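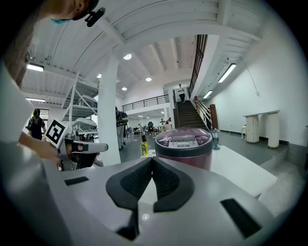 Club night talk: reading ice and calling weight
Speaker notes, Marisol Quintero
Dratness Curling Club, 1 September 2024

Start with the scoreboard from the Barajas final in July. We lost it in the eighth end with a draw that came up short. Wilmer threw it well. The call was wrong, and I made the call. Say that first and move on.

Who I am, for the new members: I skip the Thursday-free league team, the one that plays mornings. Trevor McIntyre plays third, Wilmer Grajales second, Yatziri Lozano lead.

1. What we mean by weight

Weight is how hard the stone is thrown. Draw weight gets it to the house. Hit weight takes something out. Between those are the weights people get into trouble with.

Ask the room: who times their stones? Wait for hands.

We time from the back line to the near hog line. The number only means something if you compare it with the same sheet on the same night. A time from last week is no use to you. Write down the split for your first draw and where it stopped.

Common mistake: starting the watch when the player kicks out of the hack. Start it when the front of the stone reaches the back line.

2. Fresh pebble and worn pebble

Fresh pebble is usually slower in the first end. It gets faster as the tops wear down. Late in the game the middle of the sheet is often quicker than the outside, where fewer stones have gone.

Back to the Barajas game. We had been playing down the center for seven ends. I put the broom out wide, on ice we had not used, and asked for the same weight. The stone dragged and stopped in front of the rings. Yatziri and Trevor swept it all the way.

Point to make: if you move the broom to new ice, talk about weight again before the throw.

3. Who says what

The sweepers judge weight. The skip judges line. Both have to be said out loud and early. On our team the front end calls a zone number as soon as the stone is let go, then again at the halfway point if it has changed.

Octavio Ocampo coached us on this over the summer and had us play 2 full practice games where the skip was not allowed to call weight at all. It was uncomfortable. Our draws got better.

Demo if the ice is ready: Wilmer throws, Yatziri calls the zone, I stay quiet in the house. Then swap. Skip this part if the juniors are still on.

4. Practice you can do alone

Draw to the button, both turns, for 60 minutes. No hits. Mark each stone on the sheet of paper with its time. Leave a gap between the in-turn and out-turn columns. Most of us have one turn we trust less, and it shows up on the paper.

Check your release as well. Handle at ten or two o'clock, finish at twelve. If you are finishing past twelve, the stone will curl less than the skip expects.

Questions

Likely ones: directional sweeping (short answer, then send them to Trevor), which broom heads are allowed in league play (see the board by the lockers), stick delivery (yes, everything tonight applies, but the timing is different).

Before people leave: sign-up for the Trirnora bonspiel is open. Entry is 600 per team and closes when the draw is full. Two teams are still looking for a lead. Talk to Yatziri.

Brooms back on the rack, stones behind the hacks.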